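In Defense of Too Many Baseball Caps

By Thaddäus Kofler
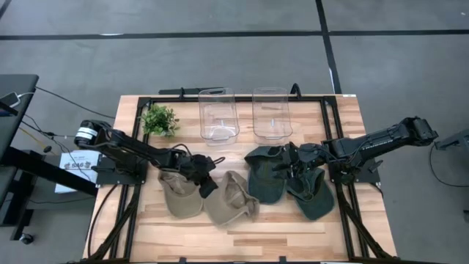
Two tan, two green, and a butcher-block table to sort them on.

My wife believes a grown man needs one cap, maybe two if he fishes. I own 13, and I have spent a good part of this January thinking about why I can't seem to part with any of them.

A cap is the only piece of clothing I know that gets better while you're busy ruining it. The brim takes on the curve of your own hand, the band learns the shape of your head (mine is a wide one), and by the third summer it sits so easily that you go looking for it while you're wearing it. I can't say that about a single shirt I've ever bought.

So when people tell me to keep the best one and give away the rest, I wonder how they'd pick. I have tan caps that would look like twins to a stranger, and one is for the garden and the other is for driving to Trelness to see my brother, and I would no more swap them than wear my slippers to church!

What I will grant my wife is that they shouldn't live on the doorknobs. Lay them out on a good big table now and then, brush off the crowns, wipe the sweatbands with a little soapy water, and put them back on a shelf where you can reach them. Mine is by the back door, and there's room on it for one more.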